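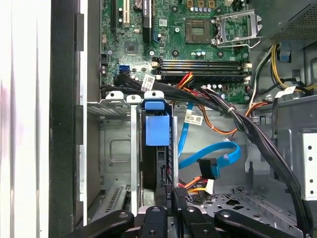
机箱内部，主板插座空置，支架掀开

标题：布艺沙发抽洗后出现水渍圈，怎么处理

Tomer_07：
三人位布艺沙发，涤棉混纺，用抽洗机洗了2遍，清洁剂按瓶身比例稀释。晾干后坐垫边缘出现一圈黄褐色水渍，原来没有。求处理办法。

灰线：
典型的返渍。底层海绵吸水过多，干燥时污物随水分迁移到表面。整块坐垫用清水薄喷，再干抽，不要只处理那一圈。

Csonka：
不同意只用清水。黄褐色多半是碱性残留，先测pH，偏碱就用弱酸性中和剂过一遍，再抽。单用清水容易重复出圈。

灰线：
混纺面料上酸性剂有掉色风险，先在背面试20分钟。楼主没说用的是什么清洁剂，现在谈中和早了。

Tomer_07：
补充：瓶身标的是pH 10。坐垫套可拆，海绵没单独晾过。

Csonka：
那就是碱残留。拆套，海绵立起来吹风，套子单独中和。

Odomside：
我5月洗过同类面料，中和后圈淡了，没有全消，第2遍才看不出来。风机比加热管用，加热反而让边缘颜色变深。

灰线：
pH 10的话我收回前面那句，可以中和，但试色不能省。另外抽洗时喷一次至少干抽两次，多数水渍圈是抽得不够造成的。

Subira Lema：
找人上门也行，我这边报价2,223，含整套沙发和地毯，单洗坐垫对方不接。

Tomer_07：
超预算了。先拆套试色，结果回帖。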